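## April, Werkstatt – Falt-AG, Eintrag Flynn

Ziel heute: Trikothosen falten, zweiarmig, alles teleoperiert. Noch kein autonomer Lauf, das kommt erst, wenn genug Demos da sind. Stand im Ordner Retwood: 50 Episoden, davon 8 aussortiert (Griff daneben oder Operator hat mittendrin abgesetzt). Neue Namenskonvention bitte einhalten, sonst findet das Skript nix!

Kalibrierung vorher gemacht, linker Arm hatte wieder Offset im Handgelenk. Encoderwert 2.032 als Nullage eingetragen, bitte nicht überschreiben.
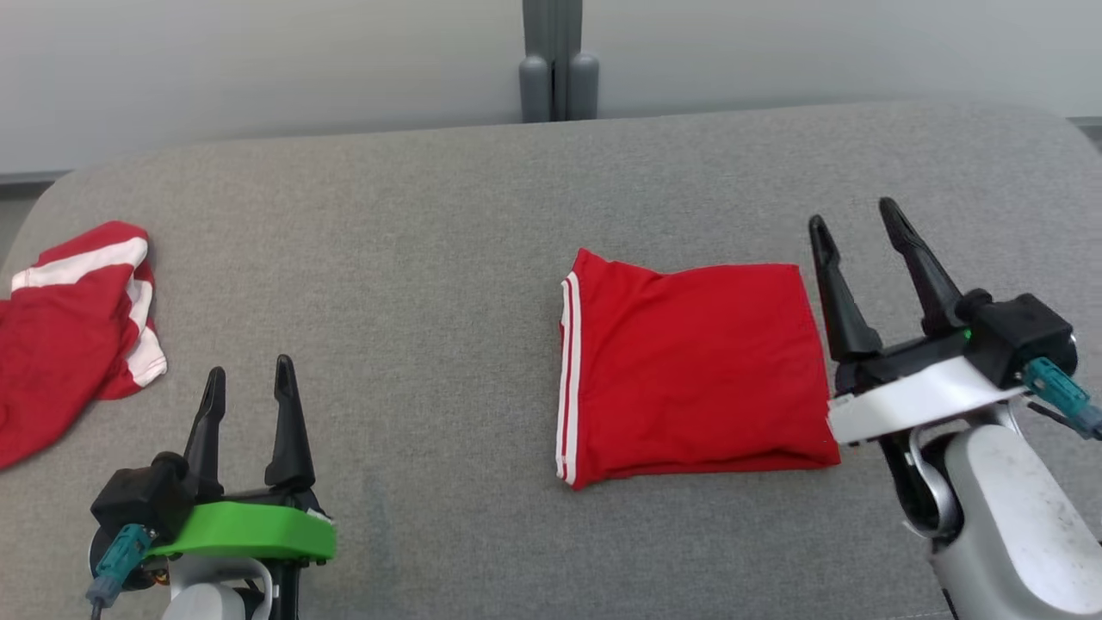
Ablage ist immer noch unser größter Streitpunkt. Lustano-Gruppe will nach jedem Teil stapeln, ich will erstmal nur flach und ungefähr quadratisch, Rest später. Das gefaltete Teil mit den zwei weißen Streifen an der linken Kante wäre für mich schon "fertig", auch wenn die obere Ecke links noch etwas knautscht. Kriterium also: Umriss stimmt, kleine Falten egal. Muss jemand ins Protokoll schreiben, sonst labelt jeder anders.

Offen:
- Greifkraft rechts runter, Wert von Hrytsenko übernehmen
- Startpose zwischen den Episoden stärker variieren
- Kabelführung links prüfen
- Fumard-Skript: bricht ab wenn Zeitstempel doppelt. Workaround liegt im Ordner, ist hässlich

Zum Bund: beide Finger müssen beim Annähern weit genug offen bleiben, sonst schiebt man den Stoff nur vor sich her. War bei 4 der aussortierten Episoden das Problem.

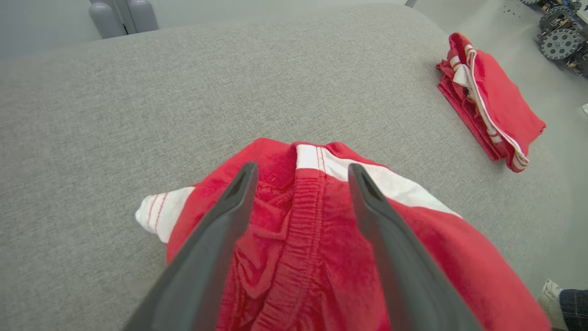 Handgelenkkamera bleibt drin, auch wenn das Training damit langsamer wird. Von der Kopfkamera aus ist ein zerknüllter Haufen halt ein roter Haufen. Aus der Nähe erkennt man den gerafften Bund zwischen den Fingern und sogar die Nähte, damit kann man als Operator was anfangen. Ob das Netz auch was damit anfangen kann – abwarten. Vergleichslauf ohne Handgelenkbild trotzdem einplanen, für den Abschlussbericht brauchen wir den eh.

Tempo: zu hektisch gesteuert, ich auch. Beim Glattstreichen lieber eine lange Bewegung als drei kurze, die kurzen sehen in den Kurven aus wie Rauschen. Außerdem am Ende jeder Episode beide Arme zurückfahren und dann erst stoppen. Hab ich selber zweimal vergesen.

Idee für die Auswertung: Episode in Abschnitte teilen, also suchen, greifen, ausbreiten, falten, ablegen. Dann sieht man, wo die Zeit hingeht. Mein Tipp ist Ausbreiten,

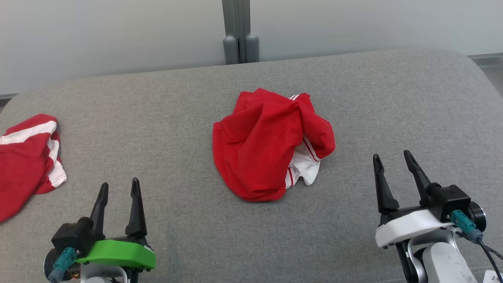
und zwar vor allem, wenn der Bund unten liegt und man erst wenden muss. Dafür brauchen wir eigene Demos, gezielt mit verdecktem Bund. Teile vorher von Hand hinwerfen, nicht hinlegen. Wer hinlegt, legt immer gleich hin.

Nächstes Mal: Skript zuerst, dann Arme an. Daten liegen auf dem Werkstattrechner, Backup läuft noch.

F. Halliday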